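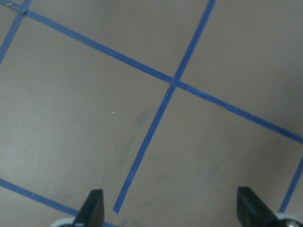
Will the new parking bays in Grasasberg make it any easier to find a space? Going by the plans, there will be 2 fewer spaces than there are now, so it's hard to see how.

November
By our local news desk

The town council has hired Clekard to redraw the bays at the Kassa Street and Itora Road car parks. Its leaflet promises "a smoother visit for every driver". The two sites hold 564 cars between them at present. Once the work is finished they will hold 562.
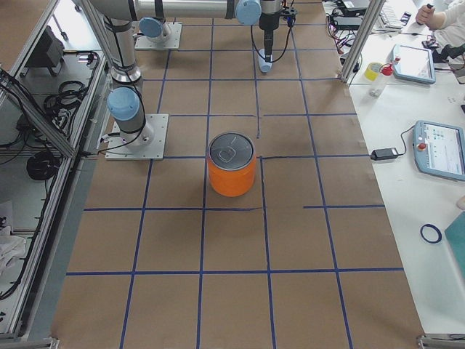 The council says wider bays will mean fewer scraped doors and a quicker turnover. It has not said how many doors get scraped, or how long people stay now. We asked for both figures and were sent the leaflet again.

Traders may also wonder about the timing. Itora Road, with 199 spaces, is due to shut for 72 hours just as the Christmas market is setting up. Drivers will be pointed to Kassa Street, already full by 10am on most market mornings.
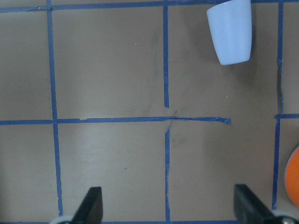 Blue tape marking out a grid.

Charges stay the same until spring, according to the council. It would not say what happens after that.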